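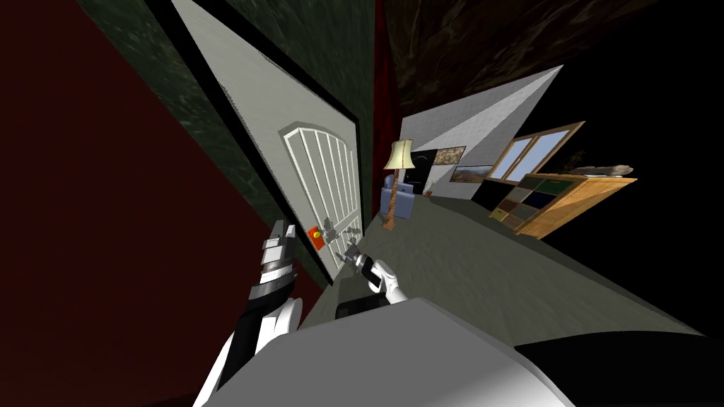
White interior door with an arched panel and a lever handle.

The cold rooms of Gandberg

December 23, 2022

The houses on the north side of Gandberg were built for coal. Each room had its own grate, each grate had its own flue, and the doors between rooms were kept shut from October until the spring. People heated the room they were sitting in and let the others go cold.

Most of the grates have gone. Radiators went in, walls between kitchens and dining rooms came down, and a good many of the inside doors came off their hinges and were put in sheds or thrown out. For years this was thought of as an improvement. The rooms were lighter and it was easier to carry a tray through.

This winter the doors are going back. On Grillemora, a long street of 52 houses that climbs from the canal to the water tower, households have been hanging inside doors again and learning how to live with them. Heating bills are the usual reason given. A house with the doors off has to be warmed as a single space, stairs and landing included, and the warm air goes straight up to the bedrooms where it does little good in the afternoon.

The work is less simple than it sounds. Old frames have moved. A door that fitted when it was taken down may now catch at the top corner and leave a gap at the foot. Carpets have become thicker, so the bottom edge often needs planing. Hinges painted over several times have to be scraped back before a screw will turn in them. One couple near the top of the hill spent two weekends on a single doorway and then found that the latch met the plate slightly too low.

Graltard, a joinery yard by the canal bridge, has a rack of second-hand doors along its back wall. The yard sells them by height, and the tall ones go first. Buyers are told to measure the opening at the top, in the middle and at the bottom, and to write down the smallest figure. Plenty of them measure once and come back.

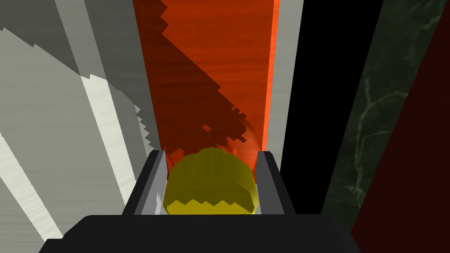

Which door in a house should go back first?
The one between the hall and the room you sit in during the evening, as long as that room has its own radiator.

After the door comes the gap beneath it. The older residents remember sausages of cloth filled with sand or dried peas, laid along the floor at night. A small firm called Leka, which works out of a former chapel in the next street, now sews them again in wool, with a weighted lining. It sells them at the Gandberg market alongside lined curtains for hanging over front doors. The curtains need a strong rail. They also need to be a little longer than most people expect, so that the hem rests on the floor.

Letterboxes are the other weak point. On Grillemora they face west, straight into the wind, and a plain flap rattles all night. Brushes help, though the post tends to get stuck in them.

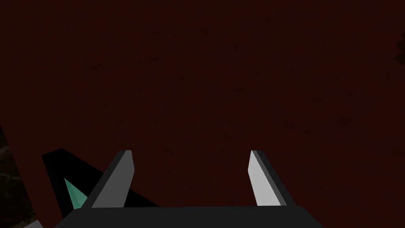
Closed doors bring problems of their own. A spare room left unheated can grow damp, and mould appears first behind wardrobes and in the corners of outside walls. The advice passed along the street is to open the windows for a short time each morning, leave the radiator on its lowest setting and keep furniture a hand's width from the wall. Wet washing should be kept out of there.

Then there is the matter of habit. Children who grew up without inside doors leave them open. Cats sit on the wrong side. In a house of seven near the water tower, the kitchen door now has a spring on it, which closes it with a bang that can be heard next door.

At the lower end of the hill, six households have left their rooms open and say they will wear jumpers instead. Some of them had paid a builder to take the walls out, and there is no doorway left to hang a door in. One is looking at a heavy curtain across the middle of the room, to go up before the frosts of February.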